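Microwave cell, notebook entry
2025-11-01
Written by Aurora. Present: Merike Siliņa, Kęstutis Grigaitė. Aigars Toom joined for the last part.

Picking up from the June list, which was written for the drawer and the cabinet and doesn't cover appliances with a door that swings and a timer that runs by itself. Merike asked for a set of working rules before the arm does any more on the microwave. We went through them at the bench with the arm holding position, changed several, and dropped one.

Rules as they stand now:

Appliance unplugged for all knob, button and door work. The plug lies on the floor where the operator can see it from the chair. It doesn't go in the socket "just to see the light come on." If a task really needs power, that is a separate task with its own sheet and Merike signs it.

Nothing inside the cavity unless the task says so. The person who sets up opens the door by hand, looks in, closes it, and writes "checked" in the log. Looking through the mesh doesn't count. You can't see anything useful through it in our light.

Both knobs get set by hand before each run and the positions go in the log. Kęstutis wanted clock positions (upper at 12, lower at 3) and I wanted the printed values. We went with clock positions. The printing around the knobs is small, neither camera reads it well, and the people labeling afterward only have the pictures. Clock positions they can check.

Nothing else on the table. No mugs, tools, phones, or tape rolls. Crumbs and specks get wiped off at setup. I've been lazy about this and the labelers have flagged it twice, so it goes on the sheet.

Start pose is with the fingers open and clear of the appliance. Not touching the control panel, not touching the door. If the arm has drifted closer than that between runs, send it back to start. Do not begin from wherever it happens to be.

Contact force limit on the panel is 23 N. It was higher for the drawer. Kęstutis set the controller to stop at the limit and hold, not retract. A retract with a finger hooked behind the door edge would drag the whole oven, and it is only standing on its feet. We talked about clamping it and decided against that for now, as none of us want clamp marks on it and the Ljungberg people want it standing free the way it would in a kitchen.

Speed within reach of the panel: slow setting only. The full speed setting is for travel over open table.

One person on the stop button, hand on it, any time the arm is moving under teleoperation or replay. That person does nothing else. This is the rule that gets bent most. Typing log notes with the other hand is bending it. Write the note after the run.

Hands out of the cell before the enable key is turned. The operator says "clear," the stop person says "clear" back, then the key. Ülle insists on the spoken version and she is right about it. Last summer at Trasmont they used a nod and ended up with two people who each thought the other one had nodded.
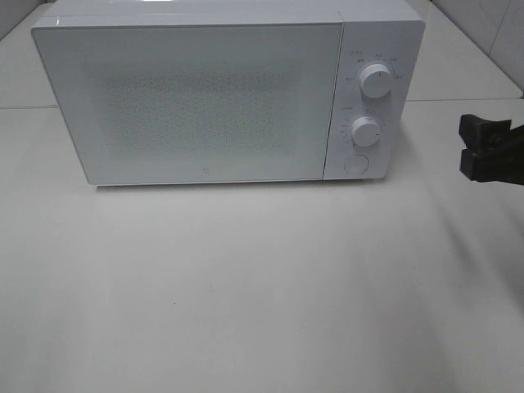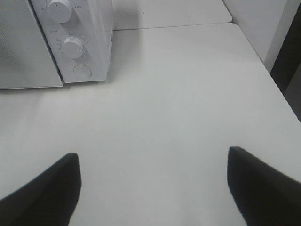

Arm open and clear of the microwave. Fixed camera first, then wrist camera.

Notes on the camera side, which turned into rules too.

The fixed camera must show the whole front of the oven, both knobs and the button. It does that now. The gripper comes in from the right in that view and its shadow goes over the right half of the table. Merike asked if the shadow is a problem. For the labelers, no. For the detection script, maybe, it has been fooled by soft shadows on white before. I'll leave the lights alone until we have checked, and whoever changes the lights has to write it down. A changed lamp with no note in the log is worse than a bad lamp.

The wrist camera loses the top of the oven when the arm is low and off to the right. The upper knob gets clipped. So: for any task on the upper knob, the fixed camera is the one that counts for judging the end state, and the sheet should say so. For the release button the wrist view is fine, it has the button, the lower knob and both fingers in it. We don't raise the start pose just to get the upper knob in. Kęstutis tried arguing for two start poses, one per task. I think that is asking for mix-ups. One pose, everyone knows it.

Lens wipe at setup, both cameras, with the lens cloth and not a sleeve.

White on white on white is a nuisance. White oven, pale table, white wall. The rear surface behind the seam is nearly the same tone as the near one and the depth estimate wanders there. Rule: no automatic motion that depends on depth beyond the seam. Teleoperation only, until Aigars has a fix. He says the Tellton board has better depth on plain surfaces but I haven't seen it on ours and I'm not putting that in the rules.

On the right the near table just ends, and past its edge it is dark in the wrist view. The soft limit on that side should stop the fingers before they get there. I want that tested with the gripper high, not at table height, before we trust it. Not done yet.

Dropped rule: the one that said to reboot the controller every 400 cycles. It came over from the Mokent setup with a different controller and no one could tell me why we had it. Kęstutis looked in the manual and found nothing on it. Out.

Disagreement, not settled. What counts as a failed run. Merike says any stop by the stop person is a failure and the run is marked as such. I say a stop for a person walking up to the cell is an abort and should be kept apart from failures, otherwise people will hesitate to press it so as not to spoil the numbers. Aigars agrees with me, Kęstutis didn't want to vote. For the time being we log both separately, with a reason in plain words, and sort it out when Ülle is back. Whatever we decide, pressing stop is never held against the person who pressed it. That sentence goes at the top of the sheet. Merike and I wrote it together.

Also, naming. "Door button," "open button" and "release" have all been used in the logs for the same thing. From now on: release button. Knobs are upper knob and lower knob. Please don't write "power" and "timer" even if you know which is which, the labelers go by position.

To do:
Me: type up the sheet, one page, big enough to read from the chair.
Kęstutis: confirm the 23 N stop with the hand gauge against a block, not against the oven.
Kęstutis: soft limit test on the right side, gripper high.
Aigars: depth behind the seam.
Merike: ask Ljungberg whether a thin rubber mat under the feet would still count as standing free.
Ülle, when back: read all this and cross out what you don't like. Use red, the blue pen is mine.

Old June list stays on the wall by the drawer cell. It still applies there and only there.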